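4.2 Where small things are kept

Section 4.1 dealt with furniture and large goods. This one is about the small stuff, mostly jewellery, and how people in shared houses say they keep track of it. Shorter than we wanted. The second round of interviews in Gronholm was still being typed up when this draft went in, so some of the quotes are thin.

First the basic picture. We asked every household to tell us where their smallest valued object lived. "Lived" was our word and people took to it straight away. Of the 700 households in the postal round, most gave a single place, usually a drawer or a box on a bedroom surface. A smaller group gave two places, a day place and a night place. The rest gave a person. "My sister has it." "Mum knows." We had not planned a code for that and had to go back and add one (code 9, see Table 3).

The person answers matter. Earlier work on household storage treats the container as the unit. Count the containers, record what goes in, done. For large goods this works well enough. For rings, chains, single earrings, it seems to miss most of what people told us. A necklace may have a box and hardly ever be in it. It may be in the box but the box belongs to someone else. In Zarnel we had 14 households where a chain was said to be "shared" by three or more people, and in those the box came up far less often than the rota for wearing it.

A note on dividers. We had expected boxes with inner partitions to go with firmer rules about who puts what where. They did, weakly. Where a box had sections, people were more likely to name an owner for each one, even when the sections were not marked in any way. Where a box was a single open tray, ownership was talked about by object: "the gold one is hers". Figure 6 shows the sectioned type with its lid up. Tins, bowls and fabric pouches were coded separately as open containers and are not shown.
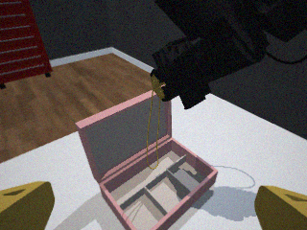
Figure 6. Sectioned jewellery box, open, with a thin gold necklace above it.

Telma Villalba objected to the whole idea of a place for each thing when we read her an early version of this section. In her house, she said, the sections had changed hands four times and no one had ever announced it; you opened the lid one morning, found your aunt's earrings in your part, and moved along one. She thought our form made it look like a seating plan. People did not own the sections, they owned the habit of looking in them first, and when the habit went the section went too.

We think she is right, and the coding was changed after that talk. "Owner of section" became "first looks in section". It is a clumsy label. But agreement between the two coders went up once we used it, and fewer answers ended in the "unclear" pile.

Loss and near loss. Most people had a story. We asked for the last time a small item could not be found, and how it came back if it did. Three kinds of answer kept turning up. Item was in its place but under something else. Item was in someone else's place. Item was in clothing, a pocket or a lining, or caught on a jumper. That last group was bigger in the replies we had in December, which could be coats and scarves or could be nothing, we have no summer round to set against it.

Blame is worth a paragraph. When an item turned up in its proper place after all, the person who had looked for it was teased, and that was the end of it. When it turned up in another person's place there was more talk, and it went on longer, even where everybody agreed it was an accident. Several people in the Lại estate used the word "borrowed" for this, in a tone our interviewers marked as not neutral. One household had stopped speaking at meals for a week over a bracelet. The bracelet was in the bathroom.

Inherited pieces behave differently. They were worn less, looked at more, and checked on. Checking is a practice we did not ask about and should have. Twenty-odd people brought it up unprompted: opening the lid, looking, closing it again. Nothing taken out. Some did it on a fixed night (Thursday, for one woman, after the bins) and some only before a trip. It does not fit wearing or storing, the two headings on the form, so at present these answers sit in the free text and are not in any of the totals below. A fairer form would have had a third box to tick.

Cost did not do much. We ran the tables by stated value and again by stated age of the object, and age was the better guide to whether it had a fixed place. Cheap old things were put away with care. Dear new things were left by the sink. The pattern holds in all three sites, though in Zarnel the group is to small to say more than that.

Limits. The postal form went to one adult per household and that adult was often the one who tidied, so the answers lean towards order. Interview homes were picked from people who wrote back, a second lean the same way. The full set of coded mentions comes to 2,004 and a fair share are repeats of one object by one speaker; we have left them in because taking them out needs a rule about when two mentions are the same mention, and we could not agree on one before the deadline. The Plarkex set, used for comparison in 4.1, has no entry for anything smaller than a kettle, so there is no outside check on this section at all.

What carries over to 4.3 is the change of label. If a place is where someone looks first, then a move into a new house should upset small things well after the boxes are unpacked, and more so where several people shared the looking. The movers in our sample (nine households) are taken up next, begining with the two that moved twice.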